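Password expiry should be retired as a default control. At Skekberg we enforced a 22-day rotation on every domain account until last November, and the main thing it produced was predictable passwords. Users kept a base word and incremented the suffix. Anyone holding one old hash could guess the current one in a handful of tries.

The argument for rotation is that it limits how long a stolen credential stays useful. That holds on paper. In practice an attacker with a valid login needs a few hours to register a second device, add a mail forwarding rule or request a service ticket for offline cracking. A reset at the end of the month removes none of those.
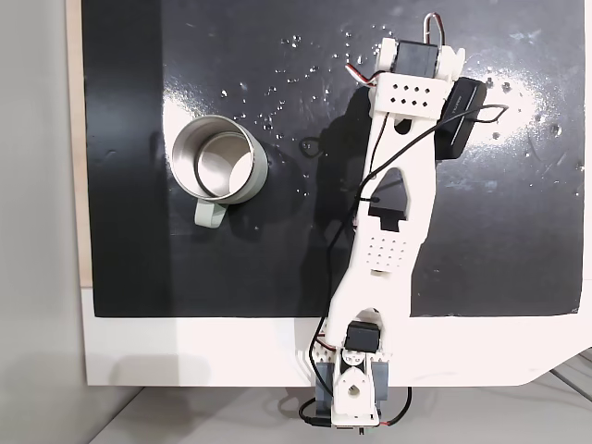 Service accounts are the harder case. Fulgencio Toledo audited ours and found five with passwords older than the company's current domain name, all exempt from the policy. The accounts with the most privilege had the weakest treatment, and the policy document listed them as compliant by exception. Managed service accounts fix most of this. The remainder should have long random secrets held in a vault, with interactive logon denied.

What I would spend the effort on:

- screening new passwords against a list of known breached ones
- a minimum length of 14 or more, with no composition rules
- hardware keys for administrators
- forced reset on evidence of compromise, with active sessions revoked in the same step

The last item gets skipped most often. Changing a password does not necessarily invalidate tokens already issued – check this in your own tenant before you write the runbook.

Lieselotte Stüber objects that auditors still ask for rotation. Some do. Ours accepted a two-page risk statement with the screening logs attached.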